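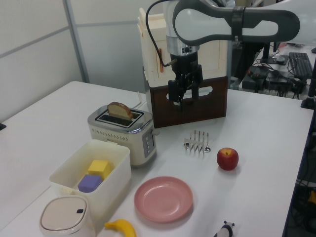
4. Recording a Demonstration

This section covers recording a task by hand guiding and by remote control. Finish the gripper calibration in Section 3 first. The worked task used through the rest of the guide is "toast to plate": the arm takes a slice from the toaster and sets it on the pink plate.

4.1 Setting the table

1. Put the toaster on the left side of the table with its slots clear from above. Leave it unplugged. The gripper fingers are not rated for heat, and a cold slice works the same for training.

2. Stand one slice of bread or toast in the back slot. Leave the front slot empty for the first set of recordings.

3. Lay the plate toward the front of the table, right side up.

4. Place the other objects. The toast rack, the apple and the foam cubes in their container are distractors for this task and must not be touched during a recording. Move them a little between recordings, but keep them off the straight path between toaster and plate.

5. Check the arm's cable. It should hang in a loop with enough slack for the wrist to turn both ways. Jog the wrist to each limit once and watch the loop as it moves.

Note: Replace the slice when the crust starts to crumble. Crumbs on the finger pads change the grip and the recordings will not match each other.

4.2 Recording by hand guiding

CAUTION: Only one person may guide the arm. A second person stays at the stop button the whole time. Keep your fingers out of the space between the gripper fingers.

1. In Brelteck, open Teach > New Demonstration and type the task name. Use the same spelling every time. The software treats "toast to plate" and "Toast-to-plate" as two tasks.

2. Press Home. Wait for the arm to stop with the gripper open and pointing down.

3. Select Hand Guide. The status light turns blue.

4. Hold the arm above the wrist with one hand and put the other on the flange. Do not push on the fingers.

5. Press Record and wait 2 seconds before moving.

6. Bring the gripper over the slice so one finger is on each face of it. Lower until the fingertips overlap the crust by 25 mm. Press Close on the pendant.

7. Lift straight up until the slice is clear of the slot. Do not tilt while any part of it is still inside.

8. Move to the plate, turn the wrist to lay the slice down, and press Open.

9. Back away upward, then press Stop.

If you bump something or stop to think, press Discard and start over. Pauses in the middle of a motion are learned along with the motion.

4.3 Recording by remote control

Use this method when hands in the camera view are a problem, or for anyone who cannot reach the arm comfortably.

1. Plug in the Cestora hand controller and select Remote.

2. Set speed to Low. Change to Medium only after a clean run.

3. Hold the deadman trigger. The arm follows the controller while the trigger is held and stops when it is let go.

4. Repeat steps 5 to 9 of 4.2, using the thumb button to close and open the gripper.

Note: Release the trigger to re-center your hand, then squeeze again. The arm does not jump.

CAUTION: Depth is hard to judge from the operator's seat. Approach the toaster from above, never from the side.

4.4 Saving and checking

Play each recording back at half speed before saving. Reject it if the toaster shifts, if the slice bends, or if the gripper passes over the cube container. Training for this task needs 53 saved demonstrations. Hand-guided and remote recordings can be mixed in one set.

If playback stops with "Joint limit near," see Section 7.2. For other errors, send the log file to Freya Furnival in Kershaw support.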